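4. Porcelain that Everybody Trusts: Bushing Condition at the Dovanville Substation

The bushing is the least glamorous component of a power transformer and, on a cost-per-kilogram basis, among the more expensive to ignore. This section reports the bushing survey carried out as part of the wider Dovanville ageing study.
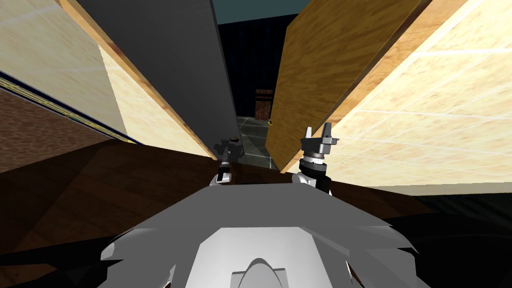
Figure 4. Simulated view over the torso of a robot, with two arms extended forward.

4.1 Population and records

The survey covered 292 oil-impregnated paper bushings, fitted to transformers at Dovanville and at the smaller Fodbridge switchyard. According to the asset register, every one of them had been inspected on schedule. The register did not say what the inspection had consisted of, and the field labelled "method" contained, with admirable consistency, the word "visual". A visual inspection will find a chipped shed or an oil weep. It has little to say about the condition of the paper layers inside the condenser core, where most of the interesting deterioration occurs.

Nameplate values of capacitance (C1) and power factor were recovered for all but 5 units. On those five the plates had been painted over during a station tidy-up, in a very even coat of grey. For these we adopted the first field measurement as the baseline, with the obvious penalty that any drift before that date is invisible to us.

4.2 Measurement procedure

Power factor and capacitance were measured at the test tap at 10 kV, with the transformer de-energised and all leads disconnected. Readings were corrected to 20 °C using the manufacturer's tables where these existed. Where they did not, we used the Nguyen correction, a two-parameter fit developed in the first stage of this study (Section 3). Surface leakage was a persistent nuisance. Dovanville lies downwind of a quarry, and the sheds collect a fine dust which, in the damp November mornings when outages are most readily granted, behaves as a modest resistor. Sheds were wiped with a dry lint-free cloth and the test was repeated until two successive readings agreed to within 0.02 percentage points. On one occasion this took most of a shift.

Altogether 536 valid readings were retained. Readings taken with relative humidity above 80 per cent were discarded, a rule we adopted before looking at the data and regretted shortly afterwards.

4.3 Results

The bulk of the population was in unremarkable health, and power factor showed only a weak dependence on age. This will disappoint anyone whose replacement program is organised by year of manufacture. Service history was the better predictor: bushings on units that had spent long periods near full load drifted upward sooner than older bushings on lightly loaded ones.

Of greater interest was a group of 50 bushings from a single production batch, installed at both sites. These showed a rise in C1 with almost no accompanying change in power factor. Such a pattern is consistent with the shorting of one or more condenser layers, and would pass unnoticed in a program that trended power factor alone. The Dovanville program did precisely that. Capacitance had been measured at every test, printed on every report, and then filed.

The Beltell online monitor, which had been fitted to one transformer as a trial, did register the capacitance change. It raised an alarm on each of the affected phases. The alarms had been routed to a mailbox belonging to a project that had since closed, where they accumulated in good order.

4.4 Discussion

We make no claim that capacitance trending is new; the technique is older than most of the bushings. The practical difficulty lies in the alarm threshold. A limit set at 10 per cent above nameplate suits a core with few layers, in which a single short produces a large step. In a core with many layers the same limit permits several shorts before anyone is troubled. We therefore propose that the threshold be expressed as a fraction of the step expected from one shorted layer, calculated from the design voltage where the layer count is not disclosed. Manufacturers' willingness to disclose it varied – one replied with a brochure.

The effect of this revised threshold on the replacement schedule is considered in Section 5, together with the cost of spares.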